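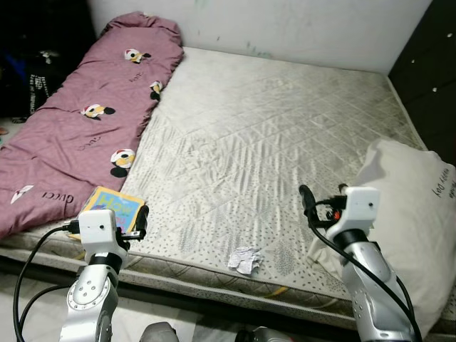

시트를 벗긴 매트리스와 돌돌 만 분홍빛 이불

검색어를 입력하세요 검색

얘들아, 매트리스를 맨몸으로 본 적 있니? 나는 이불 빨래하는 날마다 꼭 한 번씩 들여다봐. 사진 속 매트리스에는 비스듬한 마름모무늬가 가득하지? 이렇게 천을 겹쳐 실로 꾹꾹 박는 걸 '누빔'이라고 해. 누비면 속에 든 솜이 한쪽으로 몰리지 않아!

그런데 위쪽에 거뭇한 얼룩도 조금 보이지? 우리는 자면서도 땀을 흘리거든. 땀이랑 먼지가 천에 스며들면 얼룩이 생기기도 해. 그래서 매트리스 위에 시트를 한 장 씌우는 거야. 시트는 훌렁 벗겨서 빨 수 있지만, 매트리스는 세탁기에 안 들어가니까!

이제 침대를 정리해 볼까? 먼저 노란 표지 그림책은 책꽂이로, 구겨진 종이는 펴서 필요한 건지 살펴봐. 생쥐 얼굴이 그려진 이불이랑 하얀 베개는 잠깐 의자에 올려 두고, 새 시트를 네 귀퉁이에 쏙쏙 끼우면 돼. 나는 늘 벽 쪽 귀퉁이부터 해. 거기가 제일 손이 안 닿아서 낑낑대거든(어른이랑 둘이 하면 훨씬 쉬워).

마지막으로 이불을 활짝 펴고 베개를 톡톡 두드려 줘. 12월처럼 추운 달에도 창문을 잠깐 열어 두면 방 공기가 상쾌해진단다.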